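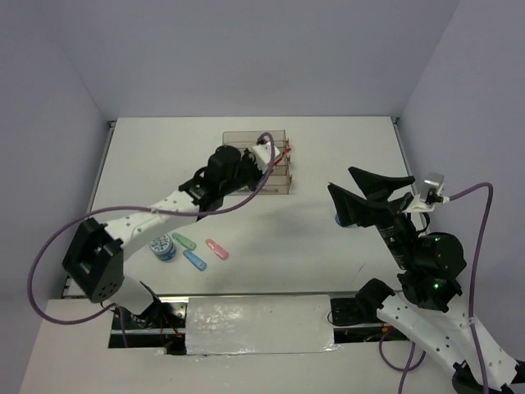 Otthorpe Opens Its Doors in Kunddale

KUNDDALE, 21/06/2018

I've been waiting months to write this one! Otthorpe, the little stationery and paper goods shop I started from my spare bedroom, is opening its first real store in downtown Kunddale, and you're all invited.

If you've ordered from us online, you know what we're into: notebooks that lie flat, envelopes in odd sizes, and writing paper that doesn't bleed when you get carried away with a fountain pen. The new shop will carry all of that, plus 80 styles of greeting cards (yes, I picked every one of them myself, and yes, it took forever).

We're also the first store in the area to stock the full Aigner line of refillable planners. I've used mine every day since December and I'm still not tired of it. It comes in 17 cover colors — the mustard is my favorite, but the dark green is winning in our online orders so far.

The building used to be the old Grudier shoe store, and plenty of you have told me you got your school shoes there. We kept the long counter and the brass bell over the door. The carpet had to go. Sorry, carpet.

We're at 1452 Grudier Street, with free parking out back. Doors open at 10 a.m. on opening day, and the first 1000 customers through the summer get a free pocket notebook with any purchase. Kids can make their own postcard at the big table by the window, and we'll stamp it and mail it for them.

Want to write about us, or bring your letter-writing club by for a visit? Call the shop or stop in and ask for the owner. That's me, and I'll probably be behind the counter wrapping something.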